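Call for participants: handling trial for ribbed plastic storage bins 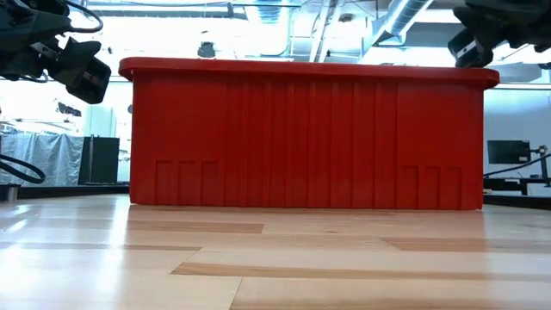

Vulside Bulletin, Issue 40, p. 2

Vulside is looking for adults who pack, lift or move plastic bins as part of their daily work. The trial concerns large red bins with a thick projecting rim, vertical ribs across the middle of the front wall and short rectangular recesses near the base. Results will go to Buvonico, who will use them to set rim width for the next production run.

Each participant attends one session of 90 minutes at the Bozsik building. Tasks are carried out at table height and consist of:

- lifting an empty bin by the rim, with and without work gloves
- packing a bin with folded textiles to a marked level
- moving the packed bin from one table to another
- filling in a short form on grip, comfort and reach

Participants must be over 18, able to lift a moderate load, and free of any current hand, wrist or back injury. Experience in a stockroom, laundry or kitchen is useful but not required. Left-handed applicants are especially welcome – the last trial had too few.

Payment is 3000 forints per session, in cash, on the day. Travel is not covered. Wear closed shoes and remove rings before the session.

Sessions run through February. To apply, write to Máté Major at the Vulside office with your job, your dominant hand and the days you are available. Applications close December 18, 2018. Places are given in order of receipt.

14 shares | 3 comments

packer_l
Is the glove size fixed or can we bring our own?

Vulside office
Bring your own if you like. We stock medium and large.

dori77
Applied. The rim on the old ones dug into my fingers when the bin was full, so I have opinions.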